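Drop-In Classes Need a Headcount

Rianne Jacobs

Free group exercise at the Plondside recreation center runs without sign-up. Members walk in, take a mat and start. I think the policy should change for the evening classes.
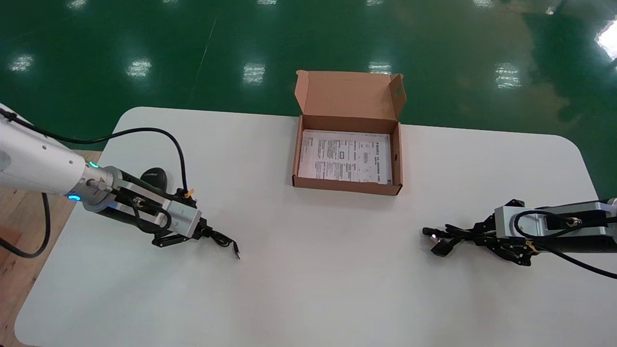 What the room holds

The main studio is rated for 23 people with mats down. In November the 6:00 p.m. interval class drew 46 on its busiest night. The instructor split the group and ran half of them in the hallway, where she could not see their form. On the same schedule, the morning stretching class averaged 4.

Supporters of open entry say that sign-up scares off beginners. I have read the Kramer report they cite. It measured paid classes with a cancellation fee, and Plondside charges no fee. The finding does not carry over.

What I would change

Set a cap at the room rating. Open booking at noon on the day of class and hold 16 places for it. Leave the rest for walk-ins, first come, first served. Release any booked place five minutes after the start time. Morning classes can stay as they are.

The front desk already uses Sorkard for court bookings, and the same screen can list classes. Staff would need one short training session.

A cap will turn some people away. They are being turned away now, in practice, when they stand at the back with no floor space and leave before the warm-up ends. I would also move the second interval class from 8:00 p.m. to 7:00 p.m., before the cap takes effect.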